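Block sorting for the Friday demo: who changed the grip order?

irnetti_arm
Whoever edited the pick list, please own up. The arm now goes for the closest block first. We agreed on numbers first, letters later.

tovell30
Me. Closest first cut our run by 30 seconds. You're welcome.

irnetti_arm
It also put a letter in the numbers bin 3 times. Very quick about it, too.

ekpo_b
Siding with tovell. The judges have a stopwatch and, as far as I know, no feelings about the alphabet.

irnetti_arm
Rule sheet says 2 points off per wrong bin. Someone read it besides me, please.

tovell30
Fine – I'll put the old order back if you fix the blur. Half the blocks are mush on the wrist camera. The green 7 reads okay and so does the 4. Look at the ones on the right and tell me what they say.
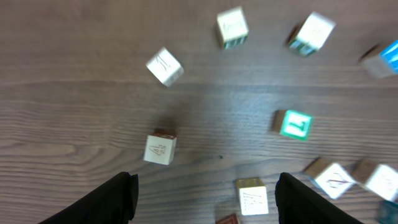

Reply 7
illell
Slow the wrist down before it looks. We had this same argument last December.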